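연말이 되면 사람들은 한 해를 돌아본다는데, 나는 전자레인지 안을 들여다본다. 돌아볼 만한 것이 거기 더 많이 남아 있어서다.

## 부엌에서 가장 정직하지 못한 물건

전자레인지는 문이 있다는 이유로 청소를 면제받는 물건이다. 가스레인지에 국물이 넘치면 손님이 본다. 싱크대 물때는 내가 본다. 그런데 전자레인지는 닫으면 끝이다. 겉만 하얗게 닦아 두면 집주인의 인품까지 하얘 보인다. 지난 11월에 나는 행주질 한 번으로 손님 앞에서 꽤 단정한 사람 행세를 했다.

문제는 문을 열 때 생긴다. 고개를 낮춰 아래에서 올려다보면 평소에 안 보이던 면이 한꺼번에 나타난다. 문 안쪽의 오톨도톨한 면, 그 둘레의 도드라진 테두리, 안쪽 벽에 촘촘히 뚫린 작은 구멍들. 하얀 플라스틱 숟가락 하나 들이밀고 해결할 수 있는 규모가 아니다.
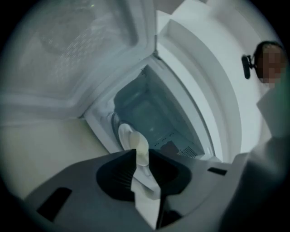

## 하얀색에 대한 불만

나는 흰 가전과 흰 수납장을 파는 사람들이 우리를 과대평가한다고 생각한다. 린데일(Linddale) 매장에서 본 흰 주방은 빛이 났다. 당연하다. 거기서는 아무도 카레를 데우지 않는다. 같은 색을 집에 들이면 매일 시험을 보는 기분이 된다. 점원은 흰색이 유행을 타지 않는다고 했다. 김칫국물도 유행을 타지 않는다.

그래도 나는 흰색을 샀다. 17개월 할부였고, 색을 고르는 데 걸린 시간은 40초였다. 회색은 우울해 보였고 나무 무늬는 거짓말 같았다. 결국 흰색은 취향이라기보다 결정을 미루다 도착하는 곳에 가깝다.

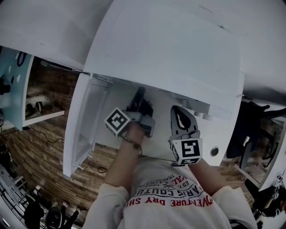 내가 청소법 책을 믿지 않게 된 것은 보스트스카(Bostska) 출판사의 『24일 만에 끝내는 부엌』을 327쪽까지 읽고 나서다. 저자는 물건을 전부 꺼내고, 닦고, 다시 넣으라고 한다. 옳은 말이지만 팔을 어디까지 넣어야 하는지는 안 나온다. 흰 장의 문을 열고 몸을 숙여 두 팔을 안으로 뻗는 자세, 그 자세에 대한 장이 하나쯤 있어야 했다. 복장도 마찬가지다. 책 속 사람들은 다려 입은 앞치마를 두르는데, 실제 부엌일의 제복은 가슴팍에 ‘EST. 1965’ 같은 글자가 찍힌 흰 맨투맨 쪽이다. 소매가 뭉치는 것까지 포함해서 그렇다.

## 그러니까 내 주장은

매주 대청소를 하자는 말은 못 하겠다. 나부터 안 한다. 대신 문을 열 때마다 한 군데만 닦자. 오늘은 문 안쪽, 다음번에는 회전판 테두리. 경첩 근처는 마음이 아주 평온한 날로 미뤄도 된다. 수납장도 같은 식으로, 컵을 꺼내는 김에 그 칸만 닦는다.

이 방법의 단점은 부엌 전체가 동시에 깨끗한 날이 영영 오지 않는다는 것이다. 나는 그 정도는 받아들이기로 했다. 손님이 오면 문은 여전히 닫아 둔다.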